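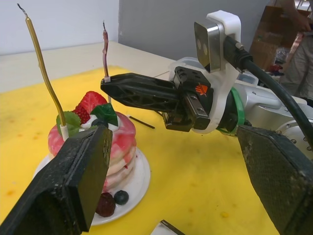
Home Projects Reports Datasets Contact
Search this site Enter keywords Go

Pekton bimanual software — progress report to Elton, July
Prepared by Yolotzin Ibarra, Lullville

Short one this time, we are mid-retrain. Budget sheet comes separately from Bienvenido.

Where we are. Planner and perception now run off one clock. Before the change the wrist streams lagged the head view and the policy was reacting to old positions of the candles. Tín rewrote the sync layer, old one is deleted. Logs are cleaner, replay works on all arms.

Data. 3,309 episodes recorded on the cake task, 1,582 pass the filter and go into training. Most rejects are timestamp gaps from before the sync fix, so that ratio should get better without us doing much. Fulgencio wants to try repairing the old ones by interpolation. I'd rather re-record — open question, will decide with Ponce.

Perception. Thin objects still the weak spot. Candles and wicks drop out of the depth map from the head view, so tip position now comes from the wrist cameras only. The glossy berries throw off the segmenter too. Added a confidence gate: if the two wrist estimates disagree the arm holds and asks for a new look. Slower but no more guessing. 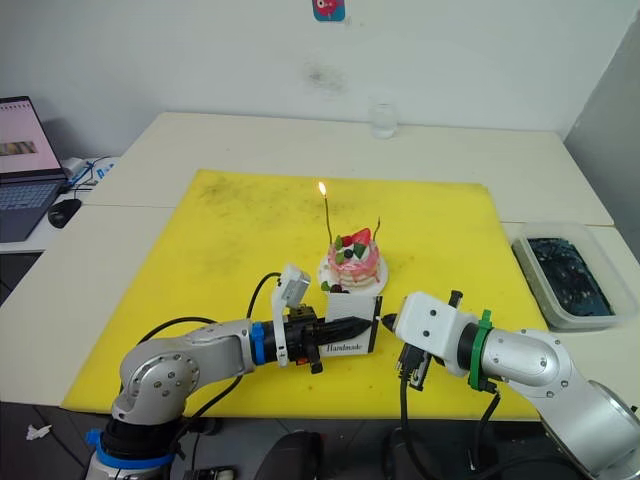
Control. Two arms working that close together was the main risk in the proposal. Collision margin used to be one fixed number, now it shrinks as both grippers slow down. Means we can get the tips near each other without the planner refusing the goal. Anayeli has the margin curve in the repo, review pending. Still see some jitter when both arms hold position, probably gain tuning, not looked at properly yet.

Tooling. Episode viewer got side by side playback and a tag box. Anayeli tagged 1,251 episodes with it, remainder goes to the Ponce team. Export to there format is done except for the gripper channel.

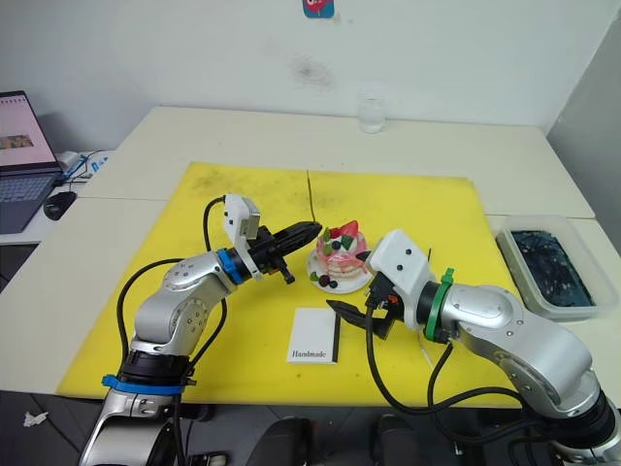 Both grippers over the mat with the toy cake and the "Handmade" card, head view.

Problems
Calibration drifts over a long session. We re-run it by hand, needs to be automatic.
Training queue shared with another project, lost several nights.
Planner timeout too short for the two-arm goals, workaround in place, real fix not started.

Next
Finish retrain on the filtered set. Compare against the old checkpoint, same start poses.
Auto calibration check at startup (Tín).
Gripper channel export, then hand over to Ponce.
Jitter — Fulgencio, once the retrain is of the machine.

Need from Elton: a yes or no on the extra storage request, we are close to full.

Related reports
Pekton sync layer: design notes
Episode filter rules, version 3
Ponce handover checklist
Lullville quarterly spending summary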